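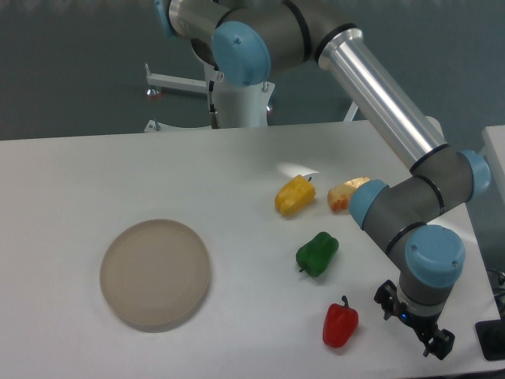 Fig. 1. Plate and four food items on the white table.

Lostance logger — project report
Settimio Rinaldi
Electronics option, second year

1. What it was meant to do

Log a slow voltage for a long time without a laptop plugged in. The bench scopes are fine for fast stuff but leave one on overnight and you get a screenful and nothing else. I wanted a small box, four inputs, memory card, a screen with two lines. Called it Lostance after the first board, which had that printed on it by mistake and it stuck.

Target was 200 samples a second on each channel. Input range 0 to 5 volts. Battery life of a full night at least.

2. Parts

Microcontroller board from the stores cupboard. Card holder. Two line display. Four op-amps as buffers, one per channel. Resistors for the dividers, 1 per cent ones where I could find them, 5 per cent on channel 3 (see section 5). Plastic box, drilled by me, badly.

The signal source was the Garkside generator from the lower lab. The one with the loose knob. Set it by the readout and not by the markings round the knob.

3. Front end

Each input goes through a divider, then a buffer, then a small filter made from one resistor and one capacitor. The filter rolls off well below half the sample rate. First version had no filter at all and a 190 Hz sine came out looking like a lovely clean 10 Hz one. Took me most of an afternoon to see what that was. It's in the textbook, chapter 3, I had read it.

Buffers run from a single supply so they don't go quite down to zero. Anything under 14 mV on the input reads as 14 mV. I left this in and put a note in the file header.

4. Software

Timer interrupt fires, converter reads channel 1 to 4 in turn, results go in a buffer. When the buffer has 500 readings in it the main loop writes the lot to the card and carries on. Two buffers, so one fills while the other is being written.

Before that I wrote every reading straight to the card. Much too slow. Gaps all over the file and no warning. Now if a write isn't finished in time a flag goes up and the display shows a star next to the file name.

File format is plain text, one line per sample set, commas between. Bigger than it needs to be but it opens in anything. Binary would be about a third the size, didnt get round to it.

The display shows for the chosen channel:
Last reading
Lowest and highest since start
Mean since start
Button steps through the channels. Hold it to stop logging and close the file. If you pull the battery with the file open you lose the last block.

5. Testing

Three tests.

Steady voltage. Bench supply at 1, 2, 3 and 4 volts, compared with the good meter. Channels 1, 2 and 4 were all close after I put a correction in the code. Channel 3 read low the whole way up, which is the 5 per cent resistors. The correction sorts it at room temperature. When I warmed the board with a hairdryer channel 3 wandered off again and the others mostly stayed put.

Sine wave. Garkside at 14 Hz, then 50. Shape fine at both. At 50 the height is down a bit, that's the filter doing it's job.

Long run. Left it from six in the evening till nine next morning in June, logging a light sensor on the windowsill. No stars. One odd spike at ten past two, all four channels together, so probably supply and not sensor. Possibly the fridge next door switching in. Not proved.

6. Problems

Ground noise when the display backlight is on. Moved the backlight wire away from the inputs, better, still there.

Clock drifts. Fell behind by a few seconds over the long run. For light levels who cares, for anything else it would want a proper crystal.

Card holder is on the wrong side of the box. You have to take the lid off to get the card out.

7. If I had another term

Swap the channel 3 resistors — ten minutes, should have done it before the tests. Crystal. Binary files as an option. Move the card slot. Some protection on the inputs, at present there is none and 12 volts would kill it.

Circuit diagram and code listing are in the appendix. Raw files from the long run on the shared drive in the Lostance folder, the later one, the first has the gaps in it.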